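Nallunex tour - is the presale worth it?

marigold_row
Hello all! Nallunex are finally playing the Winusach in November and I'm over the moon (my sister and I missed them last time and I still grumble). Presale is 26 dollars more than general sale, though, and all you get is early entry and a poster. Has anyone done it before?

tenorsax_dad
I did it two years ago and I'd do it again. The hall holds 1,000 and the floor is flat, so if you're short you want to be at the front. Lovely staff on the door too.

Vostent_fan
Going to disagree, friend. Early entry was 2 minutes ahead of everybody else when I went, and my poster got soaked on the walk to the car. Buy a balcony seat - there are 168 of them, and the sound is so much warmer up there.

tenorsax_dad
Well, the balcony has a rail right across your view if you're in the front row, so I wouldn't call it perfect! But fair point about the poster.

marigold_row
Thank you both, this is such a help. My sister's knees aren't what they were, so the balcony is sounding better and better, rail or no rail. 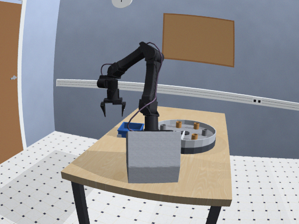

I do still want to be down there for the slow songs, mind you, but I suppose we can sing along just as loudly from upstairs. Does anyone know if Trịnh are opening on every date?

Vostent_fan
Every date but the last one, going by the list I saw. Get there early for them, they're wonderful.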